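## 3 Fitting the processor, memory and hard drive

Covers the Karkeo bench workstation after the side panel has been removed (Section 2). Removal of the power supply is covered in the Le Roux supplement.

Revision of October 11, 2021. Checked by Anel Mabuza and Kwan-ho Hsu.

### 3.1 Before starting

1. Shut the workstation down and disconnect the power cord at the supply.
2. Press the power button once and hold it for a few seconds.
3. Lay the tower on its side on the ribbed table, open side up.
4. Put on the wrist strap and clip it to bare metal on the chassis.
5. Place the parts tray beside the tower. The tray has a recessed pocket for the processor, a long pocket for the memory module and an upright slot at the back for the hard drive.
6. Load the tray. The processor goes in with the heat spreader up.

**Note:** The tray is Ostau part 1613. Earlier trays have no upright drive slot and should be returned to stores.

**CAUTION:** Do not set parts down on the ribs of the table. Small contacts on the underside of a processor or module can catch on the edges.

### 3.2 Processor

1. Move any loose cables away from the socket and keep them clear until step 8.
2. Release the retention lever by pressing it down and slightly outward, then swing it up.
3. Lift the load plate fully open.
4. If a black protective cover is fitted, lift it straight up by its edges. Keep the cover.
5. Inspect the socket under a good light. Stop if any pin is out of line and fill in the fault form on page 17.
6. Take the processor from its pocket, holding two opposite edges. Match the corner mark on the processor to the mark on the socket.
7. Lower it vertically. Do not slide it or press on it.
8. Close the load plate, then bring the lever down and hook it under its catch. Some resistance is normal.

**CAUTION:** Never touch the pins, and do not clean them with a cloth or compressed air. A socket that will stand empty for more than a few minutes must have its cover on.

### 3.3 Memory

Memory slots are in two banks, one on each side of the processor socket. Check the population chart inside the Cana binder before choosing a slot — the order depends on how many modules are fitted.

1. Open the latches on the slot to be used.
2. Pick up the module by its short ends.
3. Line up the notch in the contact edge with the key in the slot.
4. Press down evenly at both ends until the latches close.
5. Look along the bank from the side. A module that stands higher than its neighbor or sits at an angle is not seated. Take it out and repeat from step 1.

Do not use the latches to pull a module down into place.

### 3.4 Hard drive

1. Lift the drive out of the tray by its blue caddy. Keep fingers off the circuit board.
2. Check that the caddy is fastened along both long sides of the drive.
3. Turn the drive so that its connectors face the backplane in the cage.
4. Slide it in along the rails. Apply steady pressure for the last part of the travel.
5. Check that the caddy is held. It should not move when pulled lightly.

**Note:** If the drive stops early, withdraw it completely and check for a trapped cable. Siyabonga Mahlangu has reported bent rails on units where the drive was forced.

### 3.5 Points to check on the open unit

Compare the unit with the views that follow before going on to Section 4. Look in particular at:

- the state of the socket (cover on, cover off, or processor fitted)
- the position of the load plate and lever
- the blue expansion slots, which are not used in this section and should be left alone
- the cable bundles near the drive cage, which must not lie across the rails
- the parts left in the tray

Any part still in the tray means that the matching procedure has not been completed. Enter it on the job sheet by pocket name. Report missing or damaged trays to Bheki Masilela; replacement binders come from Sipho Ntuli.
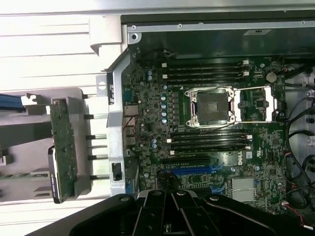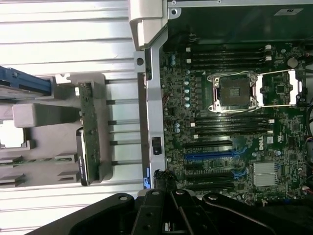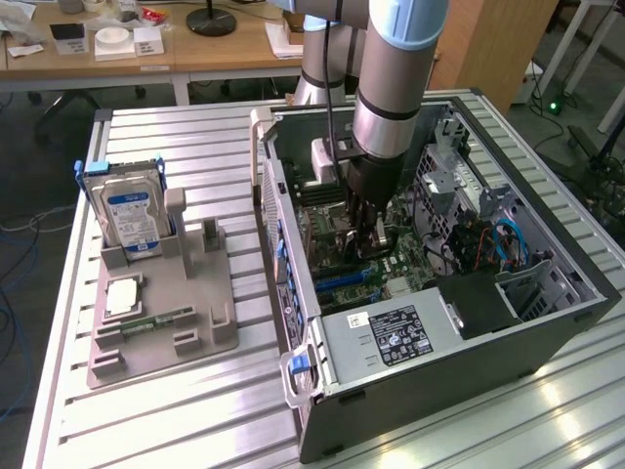
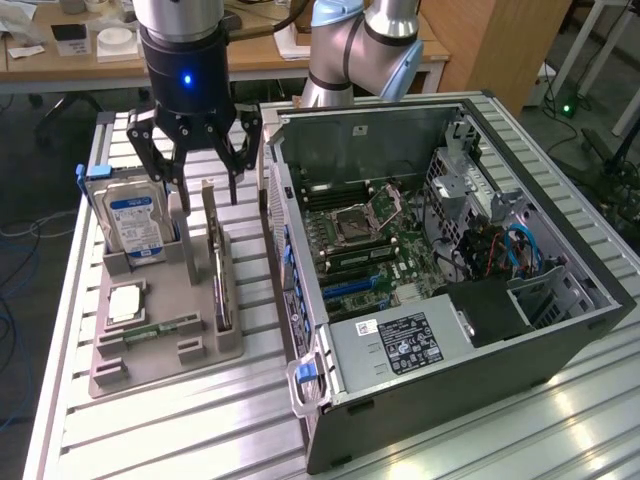 *Figure 3. Workstation open, motherboard exposed. First view: socket with protective cover. Second view: socket with pins exposed. Third and fourth views: parts tray with drive, processor and memory module in their places.*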